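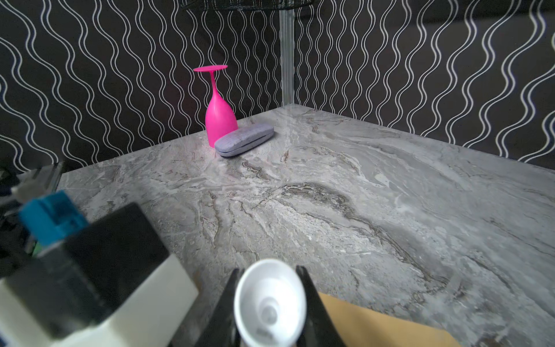 Back corner of the table, with pink plastic glass and lavender-gray oblong piece.

Cukimberg table, surfaces and storage
Compiled by Issa Abou Jaoude, 6/24/22

This gallery covers the work surface, the patterned walls and the hanging baskets at the Cukimberg room. Wall pattern and tabletop are listed in the Graruvlow room book under item 153. Lighting was set to 4000 K on the ceiling fixtures. Loose items stay at the back left so the middle of the surface is free for cardboard.

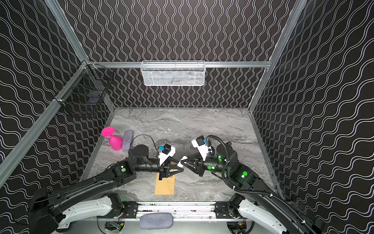

Cardboard near the center, white wire mesh basket on the rear rail.

The wall lines run diagonally on the sides and closer to vertical at the back. Baskets hang from the rails and posts and take up no table area. The load limit in the room book is 5 lb per basket. Mesh was chosen over solid bins so that the contents can be checked without taking a basket down. 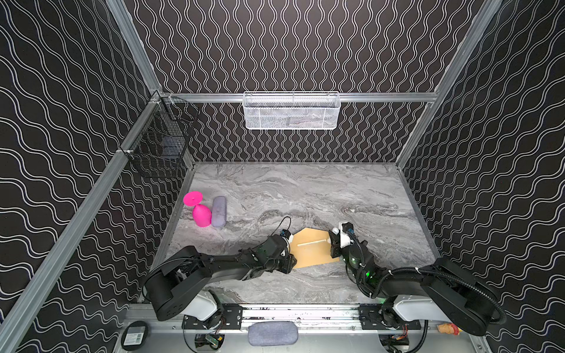 Tan cardboard sheet at mid-table with a thin white stick across its upper half. Black mesh basket at upper left.

Cardboard comes from Kalenex as flat offcuts. Shapes are irregular and are not trimmed before use. Sheets with a crease through the middle are set aside. The marble pattern has strong gray and white veining, and plain tan board shows up clearly against it. Pale items are harder to pick out where the veins are white.
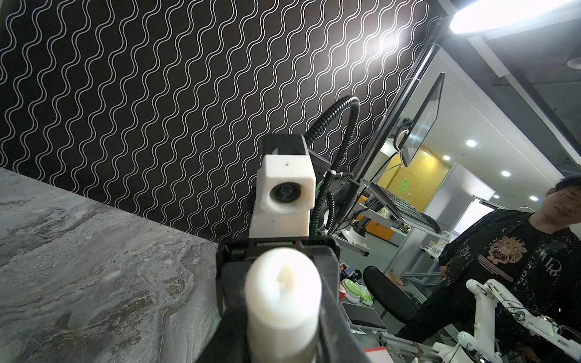

How is the tabletop cleaned between sessions?

Wipe it with a damp cloth, then a dry one, working from the back edge to the front. Lift loose items off first and return them to the back left. Cardboard dust in the corners comes out with a soft brush. The wall panels are only dusted, three times a year, and the next round is in August.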